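Juvum work table, white top. Review after one winter

Bought: October. Rating: 8 out of 10
Posted 10 Apr 2025 by Arvid Öberg

Quick one, I have a train to catch. People keep asking me what table we ended up with in the Kundolgate workshop so I'm putting it in one place.

We got the Juvum with the white top and the fixed legs. Price was 1,591 kroner with delivery to the door. To the door, mind you, not up the stairs. Stairs were us. Heavy thing. Two people minimum, and take the top off first, I didn't and there's a nick in the stairwell paint to prove it.

Assembly. Fine. Instructions are drawings only, the usual. Eight bolts for the legs, all the same length, which I apreciate after the last one we had (a Kaewkla, bolts in four lengths, never again). Leave everything finger tight until it's standing on its feet, then go round with the key. Took me an evening with coffee breaks. 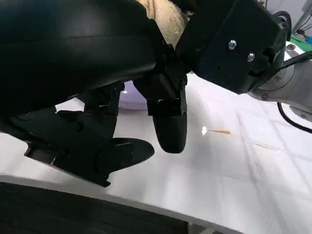 White was the thing I argued against. Wanted gray, got outvoted, and I've come round. Small parts show up. Drop a black screw on our old brown bench and you're on your knees with a flashlight, on this one it's just sitting there staring at you. Same with anything dark, you can see the white between the two black gripper fingers straight away, so judging a gap by eye is easy. Downside is every pencil line shows too. Dish soap gets most of it. Marker, no. I have one blue streak near the corner that has survived everything I own.

Wobble: none at first, a little by Christmas. Retightened the legs, gone again. Put it in your calendar or whatever. The feet adjust but the thread is short, so if your floor is realy bad you'll be folding cardboard like the rest of us.

Height is 95 cm and that's that, no adjusting. Good for standing if you're tall. I am. Shorter people in the room use the step, and complain, fairly. Sitting at it you need a proper high stool. We tried the Uton one and the seat is too hard for more than an hour, separate review maybe.

Edges are the weak point. The banding on the front has started to lift where sleeves and forearms rub all day. Glued it back once. Wrote to the shop, got a polite answer and 2 spare strips in the mail, so ok, credit for that. Would have liked it to hold on its own.

Would buy again at this price. Not at full price. Check the edges before you sign for it and get the marker pens out of the room.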